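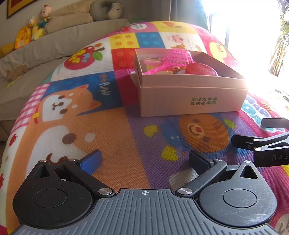
Pink box with a toy strainer and a small tub with a picture label on the lid.

Unit 4 notes: Adapting public domain books into apps and interactive e-books
Reading time: 5 min

Picking up where we stopped. You should have a source text chosen by now. If not, pick one tonight, short one. A novella or a long story, nothing over 26 chapters for this course, you will not finish.

1. What counts as an adaptation

Three rough levels, the terms are mine and you won't find them in the textbook.

Dressed text. Original words, all of them, new art and type. Sound maybe. Reader swipes through. Cheapest to make, and most of the shelf is this.

Retold text. New setting or new voice, same plot. Moved to the moon, moved to a mining town, whatever. You are now a writer and not just a producer, budget your time accordingly.

Branching text. Reader picks. Looks like a game, gets reviewed like a game, gets complained about like a game.

Most student projects say they are level three and hand in level one. Fine. Just say so in the proposal.

2. Checking the rights (again, people skipped this last term)

- Original text: is it out of copyright where you plan to sell, not just where you live
- Translation: a separate work. Old Russian novel, newer English translation = you can't use the English
- Notes and introductions: also separate. Don't copy from a modern paperback, use a scan of an old edition
- Illustrations: check the artist's dates as well as the author's
- Fonts: a desktop license usually doesn't cover embedding in an app. Read it.
- Music: the tune can be free and the recording not

Keep a rights sheet. One line per item, where you got it, date you checked. I ask for this at the proposal stage and again at hand-in, same sheet, updated.

3. Case for this unit: Flodthorpe

Flodthorpe is a retold ghost story, brass and steam setting, sold as an app by a two person outfit called Amaral. We look at it because the working files were shared with the course, so we can see the bits that got cut.

First draft was 80 screens. Finished one is 60. What went:

- A glossary nobody in testing opened
- Two animated scenes that ran longer than the text beside them
- A second narrator. Sounded good, doubled the recording bill
- Most of the tap-to-hear sounds. Kept for the clock and the front door only

What stayed: plain pages. Long stretches with nothing moving. Readers in the test group said these were the parts they remembered, which surprised the authors and also me a bit.

Look at the opening screen when you get the file. Title, one line of text, no instructions. Compare with the draft version, where there's a help panel covering half the art. Think about how you found out what to tap.

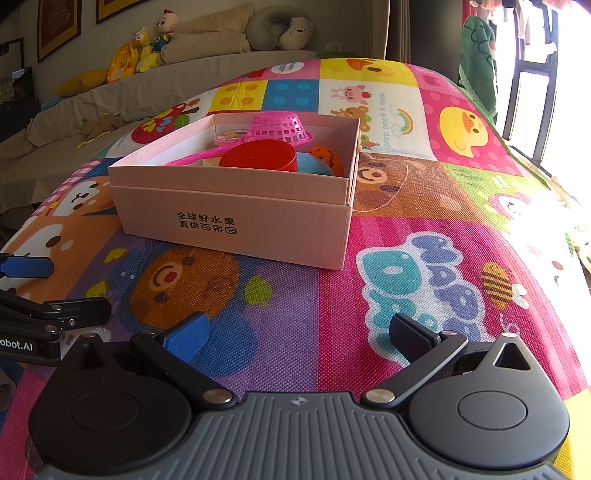
Strainer on top of the pile, other toys underneath and around it.

4. Length per screen

Rule of thumb for phone: stop at a paragraph break, always, even if it leaves white space. On a tablet you have more room but don't fill it. Let the reader change the type size and then go check every single screen at the largest setting. Flodthorpe broke on eleven of them the first time.

Dialogue eats space. Old novels have long speeches with one tag buried in the middle. In a retold text you can move the tag forward. In a dressed text leave it alone, you promised original words.

5. The trailer

Under a minute. Short. Title on screen before the end, not only at the end. Don't read the blurb aloud over it.

What to show: real screens from the app, with a finger or without, either works. What people make instead is a film trailer for a film that doesn't exist, and then the reader buys it and gets text. Refund requests follow.

Zesdale, the other title in your reading pack, has a trailer with no voice at all. Page turns and rain. Watch it twice, second time with the sound off, and write down what you still understand about the story.

6. Store page

You get a title, a subtitle, a short description and screenshots. First two lines of the description are all that shows before someone taps "more", so put the original author and the twist there. Do not start with "Welcome to".

Say what it is. Book, retelling, interactive story. Reading time if you have tested it. Age guidance if there's anything nasty.

Keywords: the original title, the genre, one or two things a person would really type. We use Promon in the lab for the keyword exercise, logins are on the course page. If it times out just reload, it does that.

7. For next session

a) Read Flodthorpe, both versions, draft first
b) Write a proposal, 1000 words max. Source text, level of adaptation, who it's for, rights sheet attached
c) Sketch three screens on paper. Pencil is fine. Opening screen, one ordinary page, one page where something happens
d) Store description, first two lines only. Bring five diffrent tries

Bring (c) on actual paper please, we pass them around the table and it's a pain with phones.

Marking for the proposal: rights sheet has to be complete or it comes back unmarked. After that I'm looking at wether the idea fits the level you picked. Spelling I don't mind at this stage, I will at hand-in.

Extensions: ask before the deadline. Through the form, email gets lost.

Contact: course office, see department page | Course handouts may be copied for class use | Back to top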